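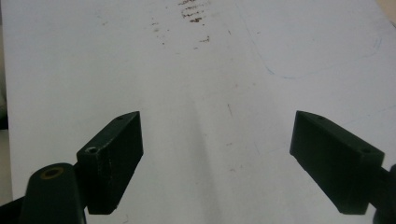

Economía | Empresas | Vivienda

Tiltora cierra la compra de Curel y mantiene la planta de Begović

31 de marzo de 2026. La fabricante de ventanas Tiltora firmó ayer la compra de Curel, su proveedora de herrajes, tras dos meses de conversaciones. Precio: 28 millones de euros, deuda incluida. La operación se anunció en enero y estaba pendiente del visto bueno de los bancos.

La planta de Begović sigue abierta. Era lo que más preocupaba en la comarca, donde trabajan 149 personas en dos turnos. Sin despidos al menos hasta fin de año, según el comunicado. Después, "se revisará la carga de trabajo". Nada más concreto.

"No hemos comprado una fábrica para vaciarla", dijo Catríona Horgan, directora general de Tiltora, en una rueda de prensa de 10 minutos y sin apenas preguntas. Horgan confirmó que la marca Curel se mantiene en el catálogo de bisagras y cierres, pero que desaparece en los tiradores, que pasarán a venderse como Wuvby, la línea barata del grupo.

Los sindicatos piden verlo por escrito. Radomir Vukčević, presidente del comité de empresa, recuerda que el convenio caduca en verano y que la plantilla lleva dos años con el sueldo congelado. "Nos hemos enterado de casi todo por la prensa", se quejó a la salida. Hay reunión el jueves. De momento no se habla de paros.

El ayuntamiento, satisfecho. Tiene en cartera la ampliación del polígono y necesitaba saber si la empresa se quedaba. La licencia para la segunda nave esta concedida, falta el proyecto de accesos y el enlace con la carretera, que depende de la diputación y va con retraso.

Para los instaladores cambia poco a corto plazo. Los pedidos ya hechos se sirven con las tarifas de Curel y las garantías se respetan. La nueva lista de precios saldrá antes del verano. En el sector se espera una subida en los cierres de aluminio, aunque Tiltora no quiso dar porcentages.

La integración de las oficinas comerciales empieza en mayo.

Etiquetas: Tiltora, Curel, empleo, industria, carpintería metálica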